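Betreff: Re: Akkulaufzeit beim Traditz 7

> Laut Hersteller hält der Akku 18 Stunden,
> und nach 2000 Ladezyklen soll er noch wie
> neu sein. Hat das mal jemand geprüft?

Geprüft nicht, aber ich glaube kein Wort davon. Beim Chambi stand dasselbe im Prospekt, und meins musste im Februar schon mittags ans Netz. Gemessen wird so etwas gern im Flugmodus - mit dunklem Display.

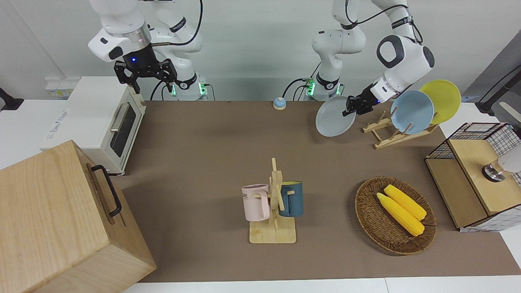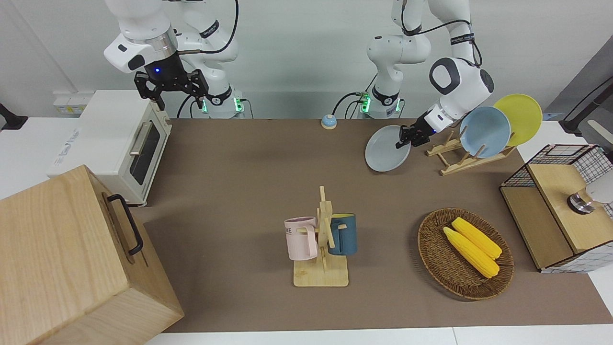 Auf beiden Bildern: heller Teller im Greifer, hochkant gehalten

Ich warte jedenfalls ab, ob Bollby den Preis senkt. Wer das Gerät schon hat: bitte mal Werte mit eingeschaltetem Mobilfunk posten.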